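Section 4. First-time setup of the Dovano lighting desk

Read this section before you connect the desk to mains power. It covers placing the desk, connecting the dimmer packs, giving each pack its address, and saving a first scene. Hanging lamps and running cable overhead are covered in Section 3.

4.1 Before you start

You will need:

The desk and its own power supply
One control cable for each dimmer pack
The end plug from the accessory bag
A small flat screwdriver
Masking tape and a marker

Check the label on the bottom of the desk. Desks with a serial number of 395 or lower have the older power socket and need the supply with the round plug. Desks numbered 396 and up take the locking plug. The two supplies put out different voltages and must not be swapped with an adapter.

CAUTION: Do not plug the desk supply into a dimmer channel. Use a wall outlet that stays on at full voltage. A dimmed outlet will damage the supply, and this damage is not covered by the warranty.

4.2 Placing the desk

1. Put the desk on a flat, firm surface where the operator can see the stage.
2. Leave a hand's width of space behind it for the plugs.
3. Keep drinks, fog machines and portable heaters off the same table.
4. If the table is on a riser, tape the desk cable to the leg of the table and leave some slack.

The desk has no fan and makes no noise, so it can sit in the house during a show. The screen can be bright in a dark room. To turn it down, hold MENU and press the down arrow until the level is comfortable.

4.3 Connecting the dimmer packs

The packs are connected in a chain. The cable runs from the desk to the first pack, from the first pack to the second, and so on. Do not split the cable with a Y lead. It may seem to work with the house lights on and then flicker once several channels are up.

1. Turn off the desk and all packs.
2. Connect a control cable from DATA OUT on the desk to DATA IN on the nearest pack.
3. Connect DATA OUT on that pack to DATA IN on the next one.
4. Repeat until all packs are connected.
5. Push the end plug into DATA OUT on the last pack.
6. Turn on the packs first, then the desk.

The green light on each pack should come on and stay on. If it blinks, the pack has power but is not receiving data. Check the cable going into that pack, then the one before it.

NOTE: Microphone cable has the same connectors and will fit. Do not use it for runs longer than a few feet. Most of the calls Brenda Gaete takes on the support line in September, when schools set up again, come down to a microphone cable somewhere in the chain.

The total cable length from the desk to the last pack must not be more than 500 feet. For longer runs, fit a Fedik repeater at the halfway point and set its switch to LONG.

4.4 Setting the pack addresses

Each pack listens for its own starting channel, called its address. A four-channel pack set to address 1 answers to channels 1 through 4. The next pack should then be set to 5, the next to 9, and so on.

1. Press SET on the pack. The display blinks.
2. Use the arrows to choose the address.
3. Press SET again. The display stops blinking and the address is stored.
4. Write the address on a piece of masking tape and stick it to the front of the pack.

Two packs may share an address if you want them to do the same thing, for example one on each side of the stage. Otherwise, check that the ranges do not overlap. The desk can't tell you if they do. 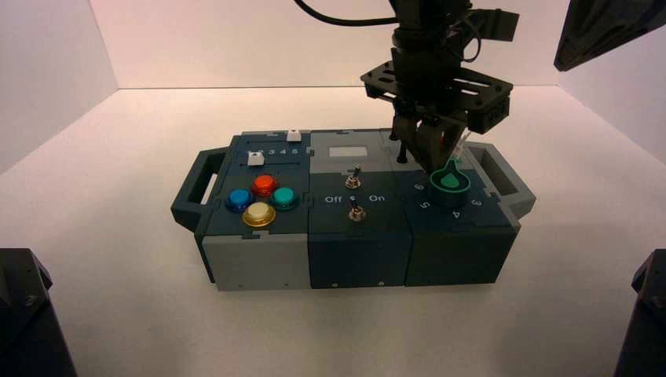
The highest address the desk can send is 200. Packs from other makers often allow higher numbers, and a pack set above 200 will show a steady green light and still do nothing. If a rented pack does not respond, look at this first.

4.5 Checking the channels

Do this with one person at the desk and one on stage. Make sure no one is on a ladder.

1. Bring the master fader to full.
2. Raise channel 1 slowly to half.
3. Have the person on stage call out which lamp has come up.
4. Write the lamp position on the channel sheet at the back of this manual.
5. Lower the channel and move to the next one.

If the wrong lamp comes up, change the plug at the pack and leave the address alone. If a lamp comes up dimly and hums, it is probably a type that cannot be dimmed. Move it to a switched outlet.

CAUTION: Lamps get hot enough to burn skin within a minute. Let them cool before you touch or refocus them.

4.6 Saving a first scene

1. Set the channel faders to the levels you want.
2. Press RECORD. The button lights up.
3. Press the scene button you want to use.
4. Wait for the screen to show STORED.
5. Lower all the channel faders and press the scene button to check it.

A new scene replaces whatever was on that button, and the desk does not ask first. Once you have a set of scenes you want to keep, slide the LOCK switch on the back panel to the right. With LOCK on, scenes can be played but not recorded.

The fade time is set to three seconds at the factory. To change it, hold the scene button and press the up or down arrow. The time is saved with the scene - you do not need to press RECORD again.

4.7 If something goes wrong

Screen shows E 609: the scene memory did not load. Turn the desk off, wait ten seconds, and turn it on again. If the message comes back, the scenes will have to be cleared. See Section 7.

All channels flicker together: the end plug is missing, or it is in the wrong pack.

One channel stays on: check for a test button pushed in on the front of the pack.

Nothing happens at all: check the master fader, then the BLACKOUT button. It lights red when it is on.

This section was revised on 1st May by Olga Toledo and Ignacio Herrera. It replaces the loose sheet packed with earlier desks.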